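Home | Guides | Setup | Parts | Contact
Last updated: February 2022
42 shares | 10 comments

Section 2. Before You Order: Planning and Budget

Read this section before you sign a quote for the Herstead tabletop arm. The sales sheet lists a single price. Our first one came to $3,709 once we had what it takes to do a day's work, and the sheet mentioned very little of that.

2.1 Work out what you are buying it for

1. Write down one task. "General handling" is a sales phrase and can't be tested.
2. Time a person doing that task for a full shift, breaks included. Use that number, even if it makes the arm look bad.
3. Ask the dealer for a video of the same task at normal speed, start to finish. Pullton sent us a clip with cuts in it. We asked again and got a brochure.
4. Measure the largest and smallest part you need to pick up. Compare both with the finger opening on the drawing, and ask if that figure was taken at the tips or farther back.

Note: Payload on the sales sheet is given with the arm folded in close. Ask for the figure at full reach. If they can't give you one, assume it's worse than you'd like.

2.2 Budget for the bench

1. Pick the work surface first. A plain, light, matte top is the safest choice if you plan to use a wrist camera.
2. Leave the top bare for the first tests. Fixtures and trays can wait until you know where the arm reaches.
3. Check the lighting at the hours you'll run. A shadow across the work area at 4 p.m. can undo a morning of tuning.

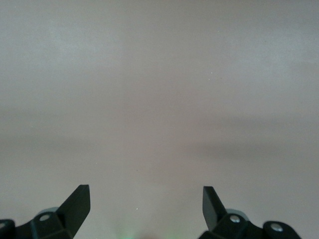 4. Price the wrist camera as its own line, along with the bracket and the cable. Roladholm sells all three as a "vision bundle." Add up the separate parts before you decide the bundle is a bargain – ours wasn't.
5. Order spare fingertips with the arm. Shipping on a small order in December cost us more than the tips did.

Caution: Do not reach between the fingers with the power on, even if the arm looks idle. Switch off at the supply before changing tips or tightening screws.

2.3 Service plans

1. Get the response time in writing. "Priority support" means nothing without hours attached.
2. Ask who pays freight both ways on a return.
3. Skip the 2-year plan from Karamanlidis unless it covers cables and motors. The copy we were shown covered neither.
4. Set aside staff time for setup. The dealer's estimate was 10 hours and we used 42.

Note: If the numbers only work when the arm runs every shift without a stop, the numbers don't work. Rent one first, if the dealer will let you.

Previous | Contents | Next: Section 3, Unpacking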